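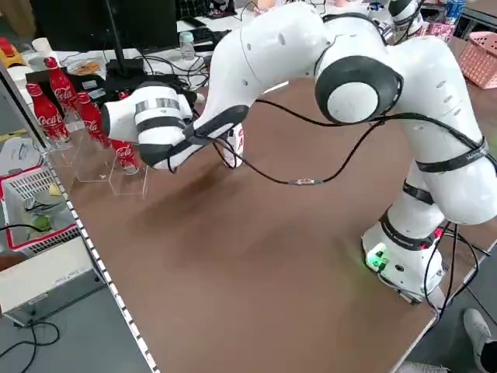 Haris Jatoi wrote to ask why anyone would keep a gallery page about a drinks shelf, and whether the rest of us in Lullemstead had run out of things to photograph. We had not, Haris.

So, the Grildale refreshment corner. It has been part of the building for 14 years and has never had a permanent address. It has lived on a windowsill, on a filing cabinet, under the stairs (a dark period, in both senses) and now on whichever brown tabletop has a back corner going spare. Red Coca-Cola bottles at the back left, four of them, and a white bottle with red lettering keeping its distance. I make no claims for it as still life. Dutch painters got lemons and a dead hare to work with.

A few notes for people who use the corner, or who say they don't and have sticky fingers.

The back-left position was Ynyr Gronow's idea. He holds that drinks at the front of a table get knocked over and drinks at the back get forgotten, and that forgotten is cheaper. He has a chart. I have asked him not to bring it again.

Cola goes with cola. Anything in a white bottle stands on its own, and you read the label before you pour it. Bleddyn Gwilliam would like it known that he did read the label, in October, and that the squash he made was perfectly good squash.

Caps go back on the bottle they came off. Flat cola can be left for Jadwiga Szewczyk, who prefers it that way and will defend the position at length.

The honesty tin is the old Venter biscuit tin by the door. At last opening it held 97 cents, a coat button and a voucher for 10 percent off at Bravitgate that ran out before the tin was bought. The button has been returned to Eifion Llewellyn, along with a look.

Paper cups come in a box of 700, which seemed a lot when I ordered it and seems more now that I'm the one storing it. Please take two. Please take a sleeve home for the children.

If you want a bottle kept for you, put your name on the cap in marker. Initials won't do – three of us are E.L. on a thirsty afternoon.

Page last updated March 5, 2025. Corrections to the usual address, and Haris, yours is the diet one.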